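Oct 27, 2026

Remote day again. Thijs Van Loon had me on the sticks from 11 until my thumbs quit, teaching the arm to put things where things go. We are calling this task Tranen. I suggested "tidying up" and was overruled.

Two good runs before coffee, then a long stretch where I approached everything like a man trying to pick up a contact lens in oven mitts. The trick, says Bevan, is to move slowly and mean it. Bevan has 25 clean demos. I have 11, and one of those is generous – I paused in the middle to scratch my nose, so now the robot may learn to stop and think about its nose.

What gets me is how soon I start leaning in my chair to see past the fingers. Leaning does nothing. I did it all afternoon. 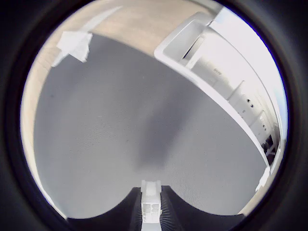 My view for most of the day: gripper, gray mat or tabletop, the long white rack on the right.

Target is 111 by the end of the week. Dreamed about shadows last night. Neck sore. Ask Thijs about the lag on the left stick.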